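I spent an afternoon at Bundstead trying to teach a robot manners, and my thumbs are still sore. The team's method, called Ruler, skips the joystick completely. You hold a gripper in each hand, do the chore yourself, and the software learns from how the grippers moved. That's it! I did 15 rounds with blue-capped tubes and two racks (one orange, one wooden) and got weirdly competitive about it.

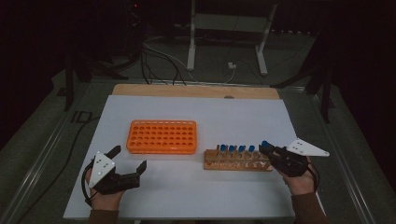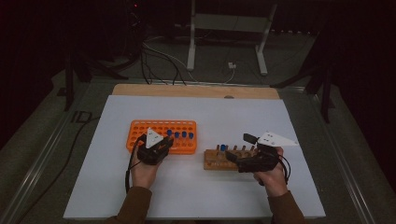
The clever part is what Ruler throws out. It scores every round and drops the ones where the person dithers – 8 of mine went straight in the bin, thank you very much. The older method, Pruvano, kept everything, and the robot picked up all that dithering too. Trained on the trimmed set, it fumbled two tubes in its final test. I'd have bet on more. Next they want to try it with glass, and I've asked to come back in October.

Comments (2)

labrat_jo: 8 out of 15 is better than my first day pipetting lol

Adams reader: Does it work for lefties? Would love a follow-up on that.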